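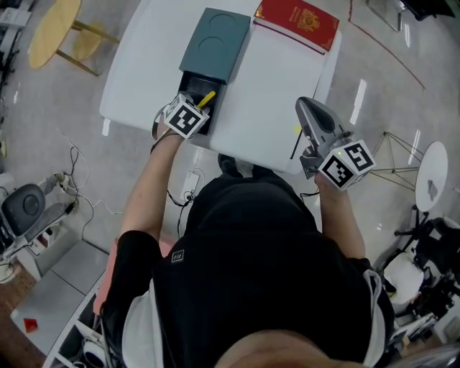 深い青緑の箱、黒い引き出し、黄色い鉛筆。この色合わせが好きすぎる

机まわりの片づけ、今日やっと「これだ」という形が見えてきたので長めにつぶやきます！興味ない人はミュートでどうぞ。引き出しひとつの話だけで延々いきます。

まず前提。作業部屋の共用テーブルがずっとペンだらけでした。使った人が戻さないというより、戻す場所が決まっていない。缶に立てる派と、トレーに寝かせる派と、そのへんに転がす派が共存していて、私は三番目でした（すみません）。

缶に立てるのは見た目がいいんですよね。でも鉛筆だけは、削るたびに背が縮んで缶の底に沈んでいくじゃないですか。短くなった子ほど見つからない。で、新しいのを下ろす。また沈む。去年の12月に缶をひっくり返したら鉛筆が19本出てきて、ちょっと声が出ました。

しかもそのうち2本は芯が両側とも折れてた。かわいそうに。

なので今年は「寝かせて、隠して、すぐ出せる」をテーマに箱を探していました。立てないだけで鉛筆の運命は変わると思う。

小さい引き出し箱の何がいいって、上が平らなこと！ふたを開けるタイプだと、上に何か置いた瞬間に負けなんですよ。どかす、開ける、出す、閉める、戻す。引き出しなら上に消しゴムが乗っていようがメモが乗っていようが手前に引くだけ。

この箱は天面に丸いくぼみが縦にふたつ並んでいて、そこもすごく気に入ってます。クリップとか、外した指輪とか、ちょっと置くのによさそうで。用途は全然違うのかもしれないけど私はそう使います。

引き出しの中が暗い色なのもポイント高いです。白いトレーだと鉛筆の粉の汚れが目立って、拭いても拭いてもうっすら灰色。黒なら気にならない。あと黄色い鉛筆が映える。めちゃくちゃ映える。鉛筆を入れるためだけに開けたくなる。

斜めに入れるか、まっすぐ入れるか問題。
私は断然まっすぐ派だったんですが、長い鉛筆を斜めに渡してみたら端をつまみやすくて、ちょっと揺らいでいます。閉まらなかったら意味ないんですけどね！そこは鉛筆の長さと相談。

Roltcombeの店で最初に見ていたのは、もっと大きい三段のやつでした。でも段が増えると「とりあえず二段目」が始まるのを私は自分の性格としてよく知っているので、一段にしました。小さい引き出しはすぐいっぱいになる。だから捨てる。いっぱいになるのが早いのはむしろありがたい。

紙もの収納のルールも一緒に変えました。引き出しに入れるのは書く道具だけ。本や手帳みたいに厚みのあるものはテーブルの右奥に置く。写真の右上の、パスポートみたいな赤い表紙の一冊もその位置です。白い天板に赤と金、目立つ！目立つものは忘れて帰らない！

この「大事なものほど派手な色」作戦、おすすめです。前に使っていたグレーの手帳はグレーのソファの上で何度も行方不明になりました。Fistlowの手帳で、中の紙はすごくよかったんだけどな…。あの紙で赤い表紙を出してくれたら即買います。

ついでに白いテーブルの話もさせてください。角が丸いの、地味に正義です。私はテーブルの角に腰をぶつける人生を送ってきたので。あと白は消しかすが見つけにくいと思われがちですが、斜めから見ると影でわかります。毎回かがんで見てます。

引き出しの中身を選ぶ作業がいちばん楽しかったかもしれない。家と作業部屋のペンを全部集めて試し書きしたら、合わせて86本ありました。86！自分でもびっくりしました。文具店か。

試し書きは裏紙に「永」の字を一回ずつ。かすれたらさようなら。かすれないけど好きじゃないやつも、今回はさようなら。この「好きじゃないけど書ける」が手ごわくて、粗品のボールペンはだいたいここに入ります。書けるんだよなあ、粗品って。

残したのは、鉛筆、細い黒ペン、Plironの消せる青、それと赤ペン。Plironの青は色が少し薄くて、下書きに使うと本番の線の邪魔をしないのが最高です。廃番にならないでほしい。

途中でAguiarに行って休憩しました。アイスコーヒーが大きいグラスになっていて大喜び。ペンを仕分けたあとの手が真っ黒で、グラスに指紋をつけないようにずっとナプキンで持ってました。

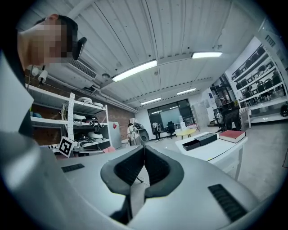 引き出しの次に手をつけたいのが棚です！片づけって一か所きれいになると隣が急に気になりませんか？箱ひとつのサイズで調子に乗った私は、もう部屋全体のことを考えはじめています。レンガの壁の前の白い金属棚には白くて丸っこいものがずらっと並んでいて、色がそろっているだけでこんなに落ち着いて見えるのかと感心しました。天井の波板も蛍光灯も白いから、部屋全体の調子がつながって見えるんですよね。赤いレンガがそこに効いてる。

だから棚に足すものがあるなら、白か、思いきってあの箱みたいな青緑がいいなと思っています。半端なベージュは置かない。ベージュに恨みはないです。ただ赤いレンガの前だと、たぶんどちらもぼやける。

棚のほうは段ごとに役割を決めたい派です。上は毎日使わないもの、真ん中は手が伸びるもの、下は重いもの。教科書みたいな答えで申し訳ないけど、家の本棚でこれをやったら本当に楽になったので。

ラベルを貼るかどうかはまだ悩み中。貼ると親切、貼らないと美しい。引き出しは貼らない予定です。開ければ鉛筆が見えるんだから、それがラベル！

そうだ、値段を聞かれそうなので先に言っておくと、片づけ全体の予算は50ユーロほどで組みました。箱とペン用の仕切りと、あとは雑巾。仕切りは買ったけど使わないかもしれません。鉛筆がころんと寝ているほうがかわいくて…。

仕切り、深さの低い引き出しだと意外とつっかえるんですよ。買う前に内側の高さを測ること。外側を測って満足しないこと。これは自分に言ってます。

あと、引き出しを引くときに箱ごとついてくる問題。軽い箱あるあるですよね？裏に滑り止めの小さいシートを貼ると片手で開けられるようになります。角に小さく切って貼るだけでも全然違う。大きい一枚をべったり貼ると、掃除のときに動かせなくてあとで後悔します（経験者）。

鉛筆削りをどこに置くかだけ、まだ決まってません。引き出しに入れると粉がこぼれそう。天面の丸いくぼみに置いたら指定席っぽくてよさそうなんだけど、サイズが合うかどうか。明日合わせてみます。楽しみすぎる。

みんなの鉛筆の居場所も知りたいです！立てる派、寝かせる派、転がす派、リプで教えてください。転がす派には特にやさしくします。

引き出しに入れる鉛筆、とりあえず最初は黄色だけにしておきます。緑の軸も捨てがたいけど、それは家用で。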